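Search this site Search Go

Flamovia ticket suit heads to county court

A lawsuit over canceled screenings at the Flamovia film festival will go ahead, a judge in Rarkthorpe ruled this afternoon. 1578 pass holders have signed on so far. They want full refunds plus fees.

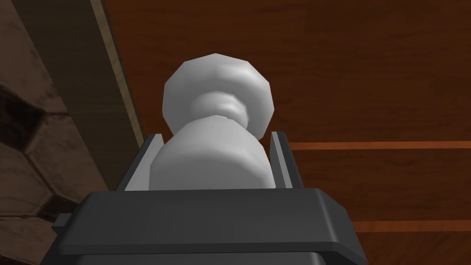 Who is being sued? Bakos, the company that sold the passes, and the festival itself.

Bakos says its terms allowed for schedule changes. The judge wasn't ready to toss the case on that - said a jury could see it diferently. Trial set for January.
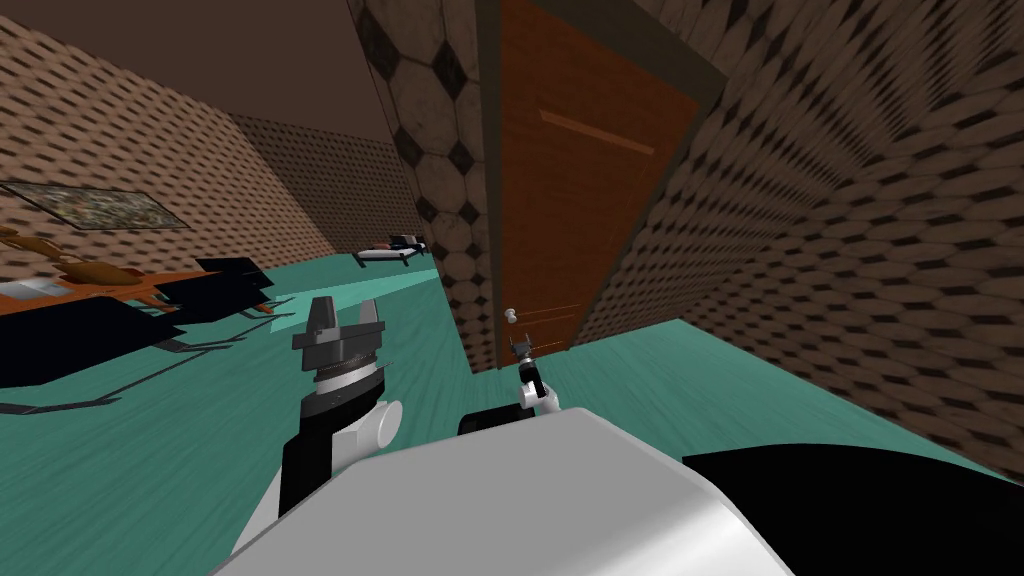 Illustration: robot gripper and arm

Passes went for up to $2000 each. Three gala premieres were dropped the night before opening, court papers say, and buyers were offered vouchers for next year. Most turned them down. A seperate claim from the Kakley theater, over unpaid rent, is still pending.
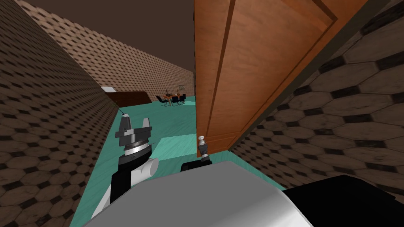

What happens next

Both sides have five weeks to swap documents. Settlement talks possible - neither side would comment. More as we get it.

5 comments | 3 shares

Related
Kakley theater rent claim: what we know
Flamovia drops gala premieres
Bakos changes refund terms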